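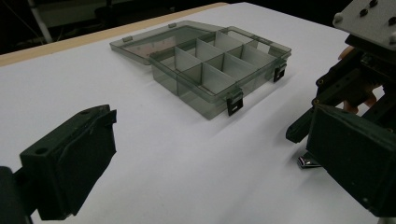

What the second gripper is for

August 1, 2023 - by Lucinda Alcantara
3 min read

I spent most of last month on one question: when a person teaches a two-handed task with hand-held grippers, how much does the policy learn from the hand that isn't doing the main job? We have been using a compartment box with a latched lid as the test object. It's cheap, it's light, and it slides away from you if you push on it with one gripper.

The method is simple enough. A person holds a gripper in each hand and does the task. Each gripper has its own camera, and there is one more view from above. We train one policy on all three views and a second policy with the left and right demonstrations treated as if they had nothing to do with each other. Everything else stays the same, including the network and the number of training steps.

Khairul Wibisono and I recorded 96 demonstrations in total. We threw out 11 of them, mostly for lost tracking when a gripper was turned too far over. Khairul wanted to keep a few of those and patch the gaps. I didn't, and I still think that was right, but it did cost us some of the better lid closings.

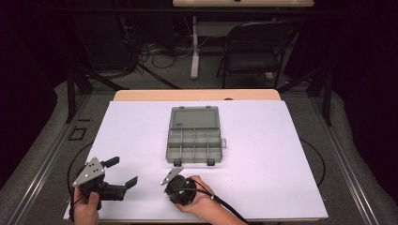 We also changed where the box starts. In the first batch I kept putting it back in nearly the same place out of habit, and the policy learned the place. After that we worked from a printed list of positions and angles and followed it even when the angle was awkward. It was slow going, and the demonstrations from the awkward angles are longer and have more pauses in them. I left the pauses in.

For testing we ran each policy 40 times from the same set of starting positions. The joint policy finished the task 17 more times than the split one. Most of that difference came from one kind of failure. With the split policy, one arm would start pushing the lid before the other had hold of the tray, and the box would turn and slide off toward the far edge. The joint policy usually waited. When it failed, it was more often at the latches, where it pressed in the wrong spot and then kept pressing.

Yusri Chong asked if the overhead view was doing all the work. It's a fair question. We took it out and trained again, and the joint policy got worse but still beat the split one. My guess is that each gripper camera sees enough of the other gripper, enough of the time, to keep the two in step. I haven't tested that properly yet. The way to do it would be to mask the other gripper out of each view - Yusri has a script for this from the Mekport work, and I need to get it running on our footage. 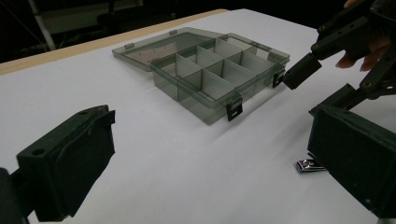
Why use a box with latches when a plain lid would be easier?

A plain lid can often be closed by one hand, so it tells you very little about how two hands share a job. The latches need force in a small area while something keeps the box from moving.

Next is a heavier box, to see how much of the gap goes away when the thing doesn't slide so easily. I'd like to have those numbers by November.

Recent posts
- Notes on tracking loss in hand-held demonstrations
- Moving our logs over to Sullari
- Two weeks of lid closings with Ezekiel Marchetti
- Slides from the Tusville talk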